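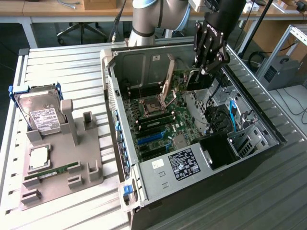

Open tower on the bench, socket empty, hard disk alongside in its blue carrier.

What's Inside the Grey Box
By Yareli Palacios, for the Farquharson newsletter

I was asked for 700 words on looking after an old desktop computer and I have gone over, for which the editor may send me the bill. The request came after I mentioned at supper that I had taken the lid off one and put it back on again, and was from that moment treated as an authority. I had hoped it would wear off.

A tower case, for those who have only ever kicked one under a desk, is mostly air. People expect it to be packed like a suitcase. Then you lay it on its side and take off the panel and find a green board the size of a place mat, a power supply sulking in a corner, a cage for the drives, and a great deal of room for dust. I have taken handbags through airports with more in them.

Do lay it on its side, by the way. I did my first one standing up, with a torch in my teeth, and spent the evening dropping screws into the bottom where they could be heard but not retrieved. With the board facing up at you, things you let go of stay more or less where you let go of them. Switch it off and unplug it first. Then touch some bare metal on the case, and try not to do any of it in a nylon dressing gown on a wool carpet, as I did in July, in a house with perfectly good tiles in the kitchen.

The blue rule

The makers of office towers, bless them, knew who would be opening these things. A good many of them settled on a colour for the parts you are meant to handle, and on the one I've been at it is blue. The latch is blue, the drive carrier is blue, the clips that hold the expansion cards at the back are blue. You squeeze or tip the blue bit and the thing it was holding lets go. I can't tell you how much I warmed to the whole business when I grasped this. There are kitchen cupboards in my house that take more explaining.

The rule then collapses, because one of the slots is blue as well, and so is the cable running down beside the drive cage, and neither of those is inviting you to squeeze it. The cable is a SATA cable, the thin flat sort that carries data to the drives. The slot is for a card. So the rule should be stated as: blue plastic that wiggles is for you, and blue anything else is somebody in a factory having their own ideas.

The drive carrier deserves a word. The hard disk sits in a plastic cradle that slides into the cage, and the cradle flexes apart at the sides so you can get the disk out of it. No screwdriver. Having spent the better part of one Christmas trying to mount a disk in a different make of computer with fittings that only reached on one side, I regard the cradle as the high point of the civilisation that produced it. Keep the cradle with the disk if you take it out. I put mine in the drawer with the takeaway menus and it stayed there for two years.

The memory

Memory is the job most of us will do, if we do any. The sticks stand upright in long thin slots with a catch at the end, and the machine on the bench has a single one in it where there is clearly room for more, a state of affairs I have seen in almost every office computer I've met. It is like buying a house with a dining room and keeping one chair in it.

To get a stick out, press the catches outward and it rises. To get one in, look for the notch along the bottom edge and match it to the ridge in the slot. It only goes one way round. If it won't go, it is the wrong way round, or it is the wrong kind of memory altogether and the notch is in a different place to stop you. Push straight down, evenly, harder than feels polite, until the catches come up. Iraís Meléndez bought two sticks from a firm called Lundisel on my advice, and they were the wrong kind, and I should like to say publicly that I had read the label upside down. They were very nice about the refund.

The processor, about which I was less brave

Under the cooler is the processor, and under the processor is the socket, and I would leave the lot alone unless you have a reason. I had one. The paste between cooler and chip had gone to something like old putty and the fan had been howling since spring.

The cooler comes off with its screws, a bit at a time and corner to corner, as with a car wheel. If it doesn't want to part from the chip, twist gently and don't yank. Then there's a lever at the side of the socket, and when you let it go the metal frame swings up and out of the way. Lift the chip straight up by its edges. What you're then looking at, in a socket of the common sort, is a field of tiny contacts, each of them easily bent and not one of them easily unbent. Do not brush it. Do not blow on it, for reasons of biscuit. Do not lean across it to answer the telephone in a cardigan with toggles. Wipe the old paste off the chip with a cloth and a bit of alcohol, put the chip back with its corner mark against the socket's corner mark, close the frame, and breathe out in some other direction.

I did mine in one evening with a break in the middle for soup. The frame takes more force to close than you would believe and makes a small crunching noise as it goes. Everyone assured me afterwards that this is normal. I could have used the assurance beforehand.

The back wall

After that, the row of expansion slots felt like a holiday. This is the part of the board nearest the back of the case, where the cards go in and poke their sockets out through the rear. Tip the clip, lift out the blanking plate, seat the card, and tip the clip back. Most home computers never have anything put there at all. I was pleased to find an old white PCI slot still in residence beside the black modern ones, like a great-uncle at a wedding, on a board that otherwise had very little time for the past.

Better still, the slots have their names printed next to them. SLOT1_PCI, it says, and further along, SLOT3_PCIe3x16. You need good light and a magnifying glass, and I needed my other glasses as well, but there it is in white on green, and I do wish the same people had been let loose on my fuse box.

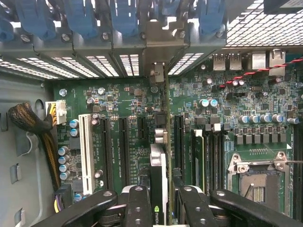
Damián Bermúdez maintains I have got the whole thing in the wrong order and that anyone opening an old tower should begin with the cables. In his view the slots and the memory are well behaved and it's the wiring that ruins an evening: the fat plug from the power supply that has its latch on the side you can't see, the thin twisted pairs that come off if you look at them, the bundle that was tied up neatly by someone with smaller hands. Put a bit of masking tape on every plug before you pull it, he says, and write on the tape, and write more than you think you need. He once labelled one "this one" and has been living with it ever since.

I accept all of that. I will add only that the big power connector wants its latch squeezed while you rock it, and that you hold the plug and never the wires, however much more of the wires there is to get hold of.

On the matter of dust, opinions in the building differ. Karlijn De Bruijn uses a soft paintbrush and works from the top down. I have been told not to use the vacuum cleaner, by several people at once and with some feeling. A can of compressed air does it, outdoors or near a window, with a finger on the fan so that it doesn't spin itself silly. My own rule is every five months, and I keep to it about as well as I keep to the one for the oven.

Bits and pieces

The screws go in an egg box, one hollow for each job. Mine has five hollows in use and a sixth with an egg in it.

Anyone wanting to borrow the small screwdrivers, they are in the Fekura tin on the shelf by the post. The larger tin is buttons.

If you have a dead tower from the Ovville office clear-out and don't want it, please ask before leaving it outside my door. I have room for one more under the stairs, and I would like first refusal on the drive cradle.

Yolotzin Ventura is doing the next item, on bleeding radiators, and has been given the same word limit.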